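Workshop notebook – Timia restoration, tail and fuel system
May, afternoon into evening

Carried on with the elevator trim run. The old cable came out in one piece once the forward turnbuckle let go. Wear is at the second fairlead, same place as on the other side, with broken strands over a short length. The pulley next to it has a flat spot and will not be going back in. New pulley is on the Condori order, which has still not shipped.

Measured the old cable on the bench before it got coiled up: 306 cm between fittings, with no tension on it. The drawing gives a longer figure, but the drawing is for the later tail and I don't trust it here. Make the new one to the old one and leave the turnbuckle mid-travel.

Job envelope for the trim parts is started. Turnbuckle, clevis pins and the old fairlead are in it. Split pins thrown away.
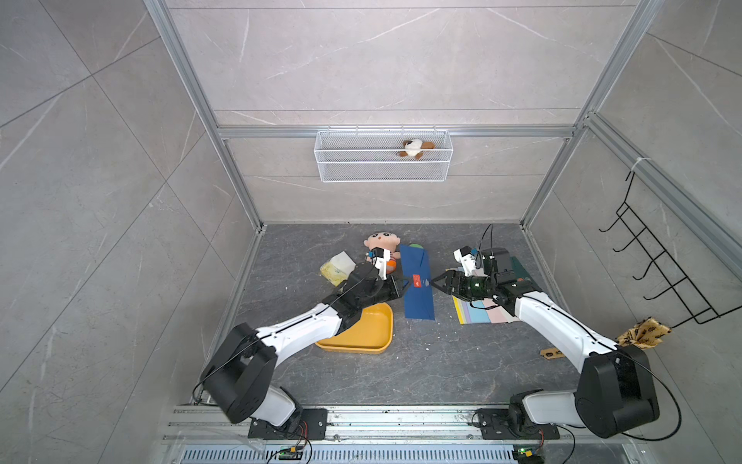 Blue envelope on the floor, left arm over it.

Fuel selector next. Took it apart after lunch. The cork is hard and has shrunk, so it was weeping past the seal in every position, including OFF. Body is sound. There is light scoring on the cone, which should lap out. Left the body soaking and made a sketch of the handle position before pulling the roll pin, because the spline will go back on in more than one place.

Nivasance can supply the seal in the modern material, but they want the bore size first. Took it in three places and got the same answer each time. Sent it over at 4:30, no reply by the time I closed up.

Also looked at the left tank drain. Thread is fine. Safety wire had been put on backward, so it was pulling the fitting loose. Check the right one for the same thing before the tank goes in – I did not get to it.

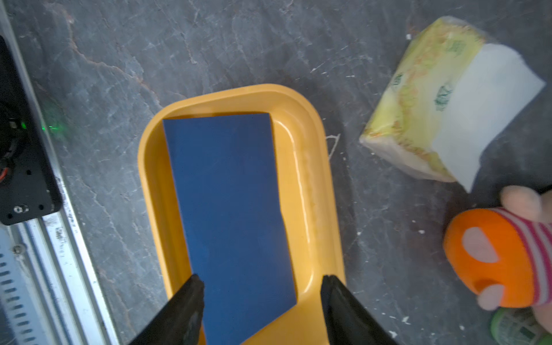
Yellow tray with the blue board in it, from the gripper.

Fabric: the test patch on the rudder from last time has pulled up evenly after the second coat. No pinholes that I could find with the lamp behind it. Ledimura tape edges are lying flat except at the lower rib, where I had the brush too dry. Will lift that edge and redo it before the next coat. Don't sand it first.

Tailwheel spring is back from inspection with no cracks. Main leaf has 2 old file marks near the bolt hole, dressed out and noted on the card. Needs paint before it goes on.

To do:
Chase Condori for the pulley
Lap the selector cone
Right tank drain wire
Redo tape at lower rib
Order 5 more clevis pins, the long ones
Find the 3 missing screws for the inspection cover, or match them from stock

Compressor drained and off. Selector body is still in the soak, lid on.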